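# The Drawer That Stopped Short

The fault at Etside's test floor in Cloltemstead first appeared in the logs as a success. A mobile manipulator had been told to open the lower drawer of a nightstand, take out one small item and close the drawer again. It reported the task complete. The drawer was still open by the width of a hand, and the arm was already swinging back across it on the way to its rest position.

The wrist struck the drawer front. The nightstand tipped, the arm kept pushing, and the joint torque limit that should have ended the motion did so late. A floor technician hit the stop button. There were no injuries. The gripper housing cracked and a cable guide was bent.

Etside builds robots for household chores and runs them in furnished rooms before they go anywhere near a customer. Drawers are one of its standard jobs. The team had logged 223 drawer cycles on that software release, and the collision came near the end of the run. When engineers went back through the records, they found eight earlier cycles in which the drawer had also stopped short. In those cases the arm had cleared the front on its way out, so the runs were marked as passes.

The cause took longer to find than the damage took to repair. The controller judged a drawer closed by watching for a rise in force at the gripper. A drawer reaching its stop pushes back, and the push is easy to detect. A drawer that binds on its runner also pushes back. The software had one threshold for both events and no second check. Once the force passed it, the planner deleted the open drawer from its map of the room and planned the next motion through space it believed was free.

The late stop was a separate problem. During contact tasks the controller raises its collision limit, so that ordinary pushing does not trip the brakes. The raised limit was supposed to be dropped as soon as the gripper let go. In this release it was dropped 200 milliseconds after the next motion began. At low speed that is a short distance. The retract move was not a low-speed move.

Neither fault would have done much alone. A wrong map with a normal limit gives a bump and a stop. A raised limit with a correct map gives nothing at all, and this is why it had gone unnoticed through two earlier releases.

The fix for the first part was to compare the gripper's position at the end of the push with its position when the drawer was first pulled. If the two differ by more than 8 millimeters, the drawer is treated as open and stays in the map. The second fix moved the limit change ahead of the motion command, with a check that refuses to start the move if the change has not been confirmed.

Kurtuluş, the outside lab hired to review the incident, asked for one more change. It wanted the retract path planned upward first and sideways second whenever the arm has been working inside furniture. Etside's engineers resisted at first – the added motion makes each cycle longer – but accepted it for drawers and cabinets. Open shelves are still under discussion.

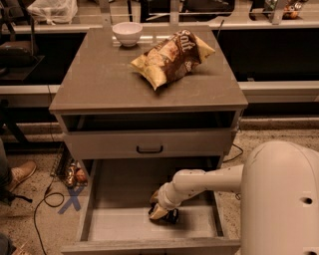
*The arm at work in the lower drawer of a two-tier cabinet. Leaving a drawer safely depends on the robot knowing how far open it is.*

Retesting began with 31 cycles at reduced speed, using a drawer with a strip of felt glued into one runner to make it bind on purpose. The new check caught the short stop each time. Full-speed runs followed, and the same check also flagged a few drawers that were properly shut. Those false alarms came from slip between the fingers and the handle, which shifts the measured end point. For now the robot answers by nudging the drawer a second time and measuring again.

The review also covered how results are scored. A cycle used to pass if the robot reported success and nothing was hit. It now passes only when a separate sensor, made by Cellov and fixed to the furniture, agrees that the drawer is closed. The older logs are being rescored by hand from video, starting with the release in which the delayed limit first shipped.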